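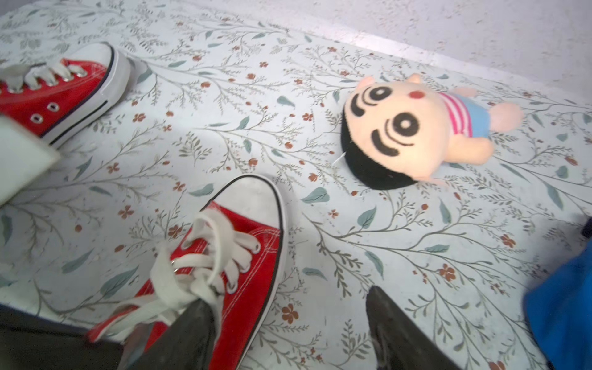 Lace them all the way up before you hand them over, came the request from the sorting table, and please tie the two shoes of a pair together, or one of them will be at the bottom of a different box by lunchtime. It was said kindly, and it was said a good many times on Sunday, when the spring shoe swap took over the ground floor of the old Primari building and stayed there until well after the posted closing time.

By the end of the day 624 pairs had come in through the side door on Grigaitė Street, and 311 of them had gone out again on new feet or under new arms. That is the best showing since the swap moved over from the school gym, where there was never enough room to sit down and try anything on. This year there were benches along two walls, a strip of carpet for walking up and down, and a corner with polish, brushes and spare laces for anybody who felt like giving an old pair a bit of attention before passing it along.

The way it works hasn't changed. You bring in shoes that are clean and have some life left in them, you get a paper ticket for each pair, and each ticket is good for any other pair in the room. People who arrive with nothing to trade can wait until the last hour, when tickets are put away and whatever is left is free to take. That last hour was a lively one – there was a line down the steps by four o'clock, and a very good-natured one it was, with a lot of comparing of sizes and a few deals struck before anybody got to the door.

Children's shoes went first, as they always do. Rain boots were gone before noon, and soccer cleats didn't last much longer. Canvas sneakers were popular with just about everybody, teenagers and grandparents both, and the high-tops in particular drew a small crowd whenever another box was opened. Dress shoes were slower to move, though a pair of silver dancing shoes was tried on by so many hopeful people that it became something of a running story through the afternoon. They did find a home in the end, and there was applause.

The cleaning corner turned out to be a favorite place to linger. Visitors were shown how to take out the laces and soak them in a bowl of warm water with a little dish soap, how to go over rubber toes and soles with an old toothbrush and baking soda, and how to stuff damp shoes with newspaper and leave them to dry away from the heater. Canvas, the helpers said, does better with a soft brush and some patience than with a trip through the washing machine, and bright colors should be tried with a wet cloth on the inside first, in case the dye runs.

Oltis, the repair shop across the square, sent over a box of laces in every length and took in seven pairs for resoling at a reduced price. Those can be picked up at the shop any afternoon next week with the ticket stub. Coffee and poppy seed cake were sold by the front windows, and the 700 paper cups bought for the day were very nearly all used, so it's safe to say that plenty of people came for the company as much as for the footwear.

The shoes that weren't claimed have been boxed by size and will go to Suvotel, which has offered a dry storeroom until the next swap in July. Sandals, water shoes and anything else suited to warm weather will be especially welcome then, and bigger men's sizes are always short. Shoes can be dropped off in advance at the side door on weekday mornings – clean, paired up and with the laces in, please.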